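クッションを持ち上げるだけの簡単なお仕事、制御器2機種で比較　Clelesska

家庭向けロボットの評価を手がけるClelesskaは、ソファの片づけ作業を題材に、腕とハンドの制御器2機種を比べた試験の結果を公表した。課題は、クッションを両手で挟み、ソファの座面に戻すこと。人間であれば評価の対象にもならず、やらなかった場合にだけ家族から指摘を受ける種類の仕事である。

試験は社内で「Dusta」と呼ばれている計画の一部で、1月に始まった。比較したのは、指先の力を細かく調整しながら握る「Genent」と、あらかじめ決めた軌道を手早くなぞる「Quinlan」の2機種。腕もハンドも手首のカメラも共通で、入れ替えたのは制御器だけだという。クッションをソファの前縁あたりに置き、合図から座面に収まって両手が離れるまでを一回とし、各20回ずつ行った。 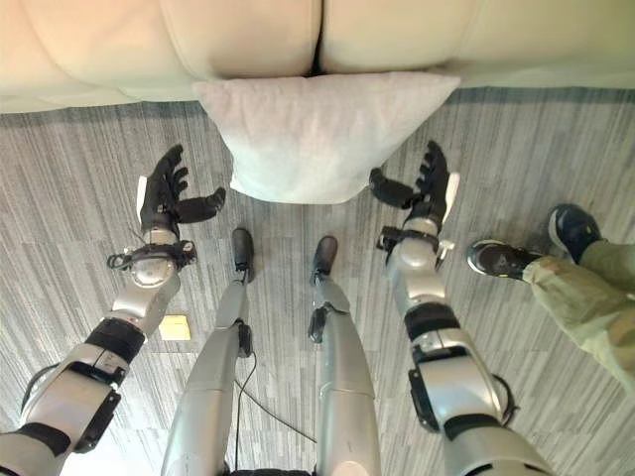
手のひらを上に向けた左右のハンドと、ソファの前縁に垂れた白いクッション。

公表資料によれば、速かったのはQuinlanである。迷わず手を伸ばし、迷わず閉じる。そこにクッションがあるかどうかについても迷わないため、置き方が少しずれた回では、空気を丁寧に挟んで座面まで運び、規定の動作を終えてそっと手を離した。制御器の記録上、この回は「完了」となっている。採点係は「未完了」と書き、その横に小さな疑問符を付けた。

Genentのほうは慎重だった。布に触れてから握り込むまでに間があり、柔らかい中身が指の間で逃げるたびに握り直す。落とす回は少なかったが、見ている側の忍耐も試験項目に入れるべきだという意見が出たらしい。ある回では握り直しが延々と続き、クッションを揉みほぐしているようにしか見えなかったと資料の備考欄にある。ふくらみは良くなったそうだ。

両者の差がいちばん出たのは、手首カメラの使い方である。クッションは形が決まらないので、頭のカメラで見当をつけ、近づいてからは手首側の映像で布の縁を探す。ところが手首のカメラには、ハンド自身の外装と指がかなりの面積で入り込む。

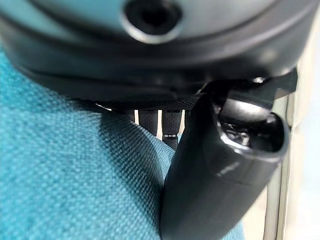
Quinlanの初期設定では、この映り込みを避けるために画面の上側を丸ごと無視していた。思い切りのよい処置だが、無視した側にクッションの縁が来ると、縁はないものとして扱われる。Clelesskaは途中で設定を改め、指の位置から映り込む範囲を計算して、その部分だけを除くようにした。改めた後は空気を運ぶ回が減ったという。減った、という表現にとどめてあるのは、なくならなかったからだろう。

Genentは最初から映り込みを計算に入れていたが、今度は布の折り目を縁と取り違えた。折り目に指を掛け、つまんだまま持ち上げようとして、クッションの一部だけが先に出発する。同社はこれを「部分把持」と呼んで成功にも失敗にも数えず、別の欄を設けた。表の欄は試験が進むにつれて増えていった模様で、最終版では脚注にも脚注が付いている。

もっとも、試験場の設定にも意地の悪さはあった。ソファは白っぽいクリーム色で、白いクッションとの境目は人間の目にも優しくない。

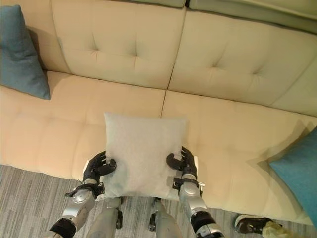

両手の高さを合わせる処理では、2機種の考え方がはっきり分かれた。Quinlanは右手を基準に左手を従わせ、Genentは左右がそれぞれ感じた力を見て譲り合う。譲り合いは美しいが、時間がかかる。淡い灰色の四角いクッションを左右から挟み、立てた姿勢で座面の手前まで持ってくるところまでは、どちらの方式でもこなせた。難しいのはその先で、手を離した途端に前へ倒れてくることがある。ソファには青緑色のクッションも二つ載っているのだから、その間に並べてくれればよいだけなのだが、「並べる」の定義を決めるのに会議が一度開かれた。結論は「座面の上にあり、落ちてこないこと」。多くの家庭より厳しい基準と言える。

耐久面では、ハンド単体の開閉を1000回繰り返す試験も別に行い、いずれの制御器でも指の動きに目立った変化はなかった。ただし、布を握らせながらの開閉は含まれていない。クッション側の耐久性については記載がなく、資料の末尾に、予備を買い足したことだけが事務的に記されている。

同社は総合順位を付けなかった。速さを取るならQuinlan、落とさないことを取るならGenent、というのが公式の見解で、両方を取りたい場合については「今後の課題」とされた。2機種を動作の途中で切り替える案も検討したが、切り替えの瞬間にどちらがクッションに責任を持つのかが決まらず、見送りになっている。

次の段階では、形のさらに決まらない布物に対象を広げる。タオルや膝掛けのような薄いものは、床との間に指を差し入れる動作が必要になり、手首カメラから対象までの距離もぐっと縮まる。

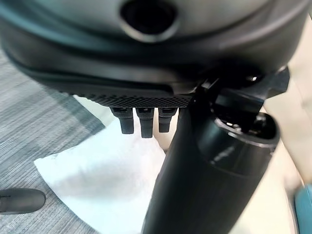
Valentina Barrientosは、薄い布に進む前に失敗の数え方を二社以上でそろえるべきだと注文をつけた。空気を運んだ回を「完了」と記録する制御器がある以上、成功率だけを並べた比較表はあまり当てにできない、手が離れた時点の映像を残して人が見直すほうが早い、という。見直しにかかる時間を試験時間に含めるのかと尋ねると、含めたら誰も比較試験をやらなくなる、との答えだった。

Clelesskaはこの指摘を受け、採点表に「記録と映像の不一致」という欄を加えると説明している。これで欄がまた一つ増える。布物を使った試験の結果は、表が一枚に収まる書式ができ次第公表するとしている。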